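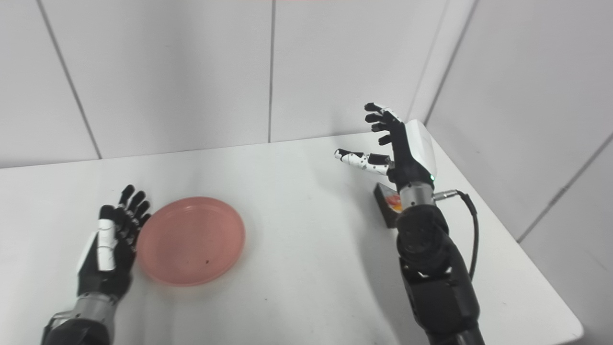 Teresa Rutkowska
Moderatorin, Unterforum Tisch & Geschirr

Thema: Lachsrosa Teller auf weißem Tisch -- Kunststoff behalten oder endlich erwachsen werden?

Guten Abend in die Runde,

es geht um den runden Kunststoffteller, lachsrosa, mit hochgezogenem Rand und flacher Mulde. Ich habe davon noch sieben im Schrank, alle aus der Serie Rasen von Hestum, die es seit Ewigkeiten nicht mehr gibt. Warum man eine Serie Rasen nennt und dann in Lachs ausliefert, weiß vermutlich nur die Abteilung, die damals auch den grünen Eierbecher "Düne" verantwortet hat.

Zwei Fragen. Erstens: Rechts unten auf der Innenfläche sitzt ein kleiner dunkler Punkt. Krümel, Einschluss im Material oder Brandfleck? Ich habe Teller mit allen drei Sorten und bin vom Foto her unentschlossen. Zweitens: Würdet ihr so etwas auf einem weißen Tisch vor weißen Wänden überhaupt eindecken? Mein Mann findet, es sieht nach Kantine im Krankenhaus aus. Ich finde, es sieht nach Sommer aus. Wir sind seit Juni keinen Schritt weiter.

Teresa

---

krustenbrot_kai schrieb:

Zum Punkt: Einschluss. Bei den billigeren Pressungen kam das ständig vor, da ist etwas Fremdes im Granulat gelandet und mitgepresst worden. Mit dem Fingernagel drüberfahren. Spürst du nichts, sitzt er im Material und bleibt dir bis ans Lebensende erhalten.

Zum Eindecken: ja, aber bitte keine Erbsensuppe. Grün auf Lachs habe ich einmal gemacht und musste danach spazieren gehen.

---

Frau_Grarkora schrieb:

Pressung hin oder her, auf einem Foto kann ein dunkler Punkt auch schlicht ein Mohnkorn sein. Bevor hier wieder über Granulat doziert wird: abwischen. Meistens ist die Sache damit erledigt.

Und Teresa, dein Mann hat recht. Weißer Tisch, weiße Wandpaneele, Kunststoffteller -- da wartet man auf Hagebuttentee.

---

krustenbrot_kai schrieb:

Ich doziere nicht, ich habe Erfahrung. Abwischen schadet natürlich nie, das gilt auch für Forenbeiträge.

---

Teresa Rutkowska schrieb:

Kinder, bitte. Bei meinen eigenen Tellern habe ich jetzt brav mit dem Nagel geprüft: zwei mit Einschluss, einer mit angetrocknetem Irgendwas. Den Brandfleck kenne ich persönlich, der stammt von einer Wunderkerze. Ihr habt also beide recht, und ich habe einen eingerissenen Fingernagel.

---

moebelhannes schrieb:

Ich melde mich mal wegen der Wände. Die senkrechten Fugen finde ich in einer Essecke ausgesprochen praktisch. Paneele lassen sich abwischen, Raufaser nicht, und wer mit Kindern Spaghetti isst, weiß, wovon ich rede. Nachteil: In den Fugen sammelt sich alles, was man beim Wischen von der Fläche schiebt. Ich gehe bei uns mit einer alten Zahnbürste durch, alle paar Wochen, mit wechselnder Begeisterung.

Ein weißer Tisch vor weißer Wand braucht übrigens genau so einen Farbklecks. Mit weißem Porzellan würdest du die Beilage nicht wiederfinden.

---

Frau_Grarkora schrieb:

Der Klecks darf gern Keramik sein. Von Matheson gab es mal ein Altrosa mit ähnlich flacher Mulde, das steht bei mir seit 20 Jahren auf dem Tisch und klappert wenigstens anständig. Kunststoff klingt beim Besteck immer nach Campingplatz.

---

loeffelsuppe schrieb:

Was spricht denn gegen Campingplatz? Wir essen jeden Tag von Kunststoff, drinnen, mit Dach. Bisher ist keiner gestorben, und kaputt ging auch nichts, obwohl sich unsere Jüngste redlich bemüht.

Drei Sachen, falls Teresa behält:

Keine Steakmesser. Die Riefen nehmen Tomatensoße auf und geben sie nie wieder her.
Nicht in die Mikrowelle, wenn unten kein Zeichen dafür drauf ist. Bei alten Serien ist keins drauf.
In der Spülmaschine oben und beim Sparprogramm bleiben. Bei uns haben sich zwei Teller so verzogen, dass sie sich beim Essen drehten.

---

krustenbrot_kai schrieb:

Rotierende Teller wären für manche Familienfeier ein Gewinn.

Mal was anderes, was ist eigentlich die kleine dunkle Schachtel hinten rechts, mit dem Orange und Rot vorne drauf? Wenn das Tee ist, nehme ich alles zurück und schlage mich auf die Hagebuttenseite.

---

moebelhannes schrieb:

Kann ich nicht erkennen, die ist halb verdeckt. Orange-rot auf dunkel hieße bei mir im Regal Streichhölzer, Gewürztee oder etwas, das man für Weihnachten gekauft und dann vergessen hat. Farblich passt sie jedenfalls besser zum Teller als alles, was Frau_Grarkora bisher vorgeschlagen hat.

---

Frau_Grarkora schrieb:

Das habe ich gelesen.

---

Teresa Rutkowska schrieb:

Zur Schachtel kann ich nichts beitragen, ich habe nur auf den Teller geschaut. Berufskrankheit.

Ich habe inzwischen nach Ersatz gesucht, falls wir bei Rasen bleiben. Ein Händler wollte für ein komplettes Service 297 Euro. Für Kunststoff! Dafür könnte ich die Keramik von Matheson kaufen und Frau_Grarkora zum Essen einladen, damit sie sich das Klappern anhört.

---

loeffelsuppe schrieb:

297? Meine waren vom Flohmarkt, etwa 5 Euro der ganze Stapel, und die Dame hat noch einen Salzstreuer dazugelegt, den ich nicht wollte. Geh auf den Flohmarkt, Teresa. Früh, am besten vor acht, danach sind die Sammler durch und es liegen nur noch Fondue-Gabeln da.

---

Frau_Grarkora schrieb:

Einladung nehme ich an. Ich bringe meinen Teller selbst mit.

---

Teresa Rutkowska schrieb:

Stand der Dinge: Die Rasen-Teller bleiben, aber für den Alltag. Wenn Besuch kommt, gibt es Porzellan, so lautet der Kompromiss mit meinem Mann. Er hat gestern Abend trotzdem sein Käsebrot vom lachsrosa Teller gegessen und kein Wort über Krankenhäuser verloren. Ich lasse den Faden noch offen, falls jemand ein Mittel gegen Tomatensoße in Messerriefen kennt. Natron habe ich schon probiert, mit mäßigem Erfolg.

---

krustenbrot_kai schrieb:

In die Sonne legen, einen Nachmittag lang, Innenseite nach oben. Bei Karottensaft hat es bei mir geholfen. Bei Curry nicht, das Curry ist jetzt Teil des Tellers.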